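Billari Toy Library Will Move to the Old Wismont School in the Summer

By Nabila Majimbun
June 2, 2026

The toy library in Billari will leave its rooms above the post office and open again in the former Wismont primary school. The town council agreed to the plan at its last meeting in May. The building has stood without pupils for several years, and the council will let the library use two classrooms on the ground floor.

Families who are members can borrow toys until the end of this month. After that, the library will close for the time of the move. Juwita Goh, who has managed the library since its last change of address, said that members may keep what they have at home during the closing weeks, and no late fees will be charged.

"We prefer that the toys stay with the children," she said. "Every box that is in a living room is a box we do not need to carry down the stairs."

The stairs are the main reason for the move. The present rooms are on the second floor and the house has no elevator. Parents with a stroller must leave it in the hallway, where the post office also keeps its carts in the morning. Grandparents have asked for a place on the ground floor for a long time, and a petition last winter was signed by 313 people.

The library was started in 1965 by a group of mothers who worked at the Drakska thread factory. In the beginning it was one cupboard in the factory canteen, and the toys were written down in a school notebook. The notebook still exists. When the factory closed, the cupboard went first to a church hall, then to the back of a shoe shop, and later to the post office building. Many older people in Billari still call it "the cupboard," also when they bring their grandchildren.

Today a family pays 20 dollars for a year and can take home up to four things at one time. Board games and building sets are asked for most, and wooden train tracks before the holidays. Soft toys are a more difficult case. For many years the library did not lend them at all, as they are hard to keep clean and small children do not like to give them back. The rule was changed after parents asked for it, and now there is a shelf for soft toys, with its own rules for washing.

Kartini Lumenta, a nurse and mother of two, was one of the parents who asked for the change. Her younger son did not speak much when he was three, and he did not care for puzzles or cars. "But he talked to a bear," she said. "We borrowed this bear five times, and then the library let us buy it – I think they were tired of writing the card."

The new rooms need some work before they can be used. The floor in one classroom is uneven near the door, and the old sinks are too high for small children. The council will pay for the floor and for a ramp at the side entrance. The library must pay for shelves and for the new sinks from its own money. A bake sale at the spring market brought in 300 dollars, and a second sale is planned on the school grounds when the plums are ripe.

Not everybody is pleased with the address. Wismont is on the north side of the river, and the bus from the center goes there only once in an hour. Shona Urquhart, who lives on Mill Lane and does not drive, told the council that she now walks to the library in a few minutes with her twins. From the summer she will need the bus, or a long walk over the bridge. She asked for a return box in the center, so that parents can give back toys without the trip.

The council did not promise the box, but it will speak with the post office about a place in the entrance hall. A decision can be expected before the library opens again. The bus company has been asked if one bus in the afternoon could stop directly at the school gate. It has not answered yet.

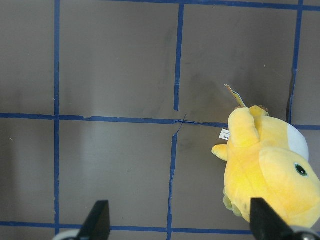
4 min read

The opening hours will also change. Until now the library was open on two afternoons and one morning in the week. In Wismont it will be open on three afternoons, and one of them will be long, until seven in the evening, for parents who come from work. The morning hours will be kept for kindergartens and child minders, who can come with a group if they call first.

One of the two classrooms will be for borrowing and the other for playing. In the play room, children will be able to try a toy before they take it home. Ratih Simanjuntak, who repairs broken toys for the library, will have a table in the corner there. She wants the children to see how a wheel is put back or how a seam is closed. "They ask very good questions," she said. "The parents ask only how long it will take."

Toys that nobody has borrowed for a long time will not go to the new building. They will be sold in front of the post office on the last day before closing, together with some double copies of games. Games with missing parts will be given away free. The library asks people to bring their own bags.

Help is also needed with the packing. People who have a van or a trailer can write their name on the list at the desk, and boxes can be left in the hallway during opening hours. Banana boxes are the best size – larger ones become too heavy when they are filled with games. The bakery Pattinasarany on the market square will give coffee and rolls to the helpers.

Members do not need a new card. The old cards will be valid in Wismont, and the weeks of closing will be added to the end of each membership. The date of the opening will be put on the door of the post office and on the notice board of the town hall.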